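Projects > Ghoneim > Progress Reports > Second Interim Report

Print this page | E-mail this page

Second Interim Report: Simulated Pretraining for Household Manipulation
Submitted to the Honen Fund
Report date: 15/07/2023
Prepared by: Sanaa Lahlou, Tutine

1. Scope of the period

Work in this period covered the second work package, which asks how well a manipulation policy trained only on rendered episodes keeps track of its own hand when the background changes. The first work package (scene import and physics settings) was closed in the previous report and is mentioned only where a setting was changed afterward.

The target set in the grant agreement was 3000 rendered episodes. All 3000 have been generated and stored. Of these, 1000 were held back for evaluation and have not been used for training or tuning.

2. Method

Each episode is rendered in Flovix from more than one viewpoint. The policy receives color images and joint positions. It does not receive the simulator's object poses, which are logged separately for scoring.

The hand model carries a square fiducial marker on its housing. The marker pose is computed from the rendered image by the same detector we intend to use on hardware, and is then compared with the pose reported by the simulator. The difference between the two is our main measure of self-localization error. Using the hardware detector costs render time, but it leaves us with one code path to maintain. 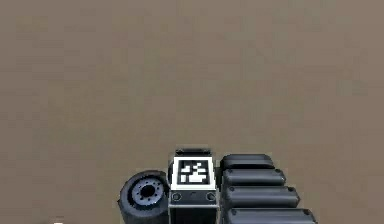
Error was scored separately for plain and furnished backgrounds. In plain views the detector behaves consistently, and the remaining error is mostly along the viewing axis, as expected for a single flat marker. In furnished views the spread is wider. Two causes have been separated so far. The first is partial occlusion of the marker by other parts of the hand. The second is image compression, which softens the marker's inner pattern when it covers few pixels. We had been storing episodes at a fixed compression setting to save disk space. That setting will be relaxed for the next batch, and storage has been budgeted accordingly.

A change to contact stiffness was made partway through the period after soft objects were seen to settle too slowly at the start of an episode. Episodes rendered before the change were discarded and rendered again, so the set is uniform in this respect.

3. Furnished scenes

The bedroom scenes were added at the request of the program office. They combine large static furniture with small items, and the lighting produces shadows on the walls. Wall shadows were disabled in the first work package. They are now on by default.

Enabling shadows had a measurable effect on the segmentation stage. Trained without shadows, the network labels parts of a wall shadow as arm when the outline is similar. Trained with them, it makes this error less often but is slower to converge. We consider the trade acceptable. Randomizing the light position per episode is implemented and has passed unit tests; it has not yet been used in a training run.

Cushions and bedding remain the weakest part of the asset library. They are handled as rigid bodies with adjusted friction, and a policy that learns to push against them will not transfer. Grasp results on these items are therefore excluded from the scores.
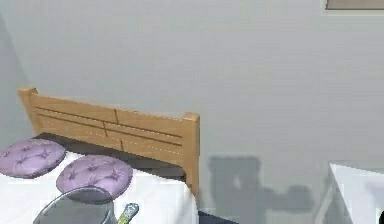

Essam Lahlou, reviewing a draft of this section, asked that the rigid-body limitation be carried into the risk table and given an owner, on the grounds that a reader of the scores alone would miss it. This has been done. The entry is open and assigned to the asset work.

4. Remaining work

The held-out evaluation will be run once, after the compression setting has been changed and the training portion rendered again. Results are due in September. No change to the budget or the end date is requested.

Comments (2)

Essam Lahlou: Section 2 should give the detector version. If it changes before the final evaluation, the error figures can't be compared across reports.

Sanaa Lahlou: Agreed. The version is pinned in the repository and I will add it to the method section of the final report.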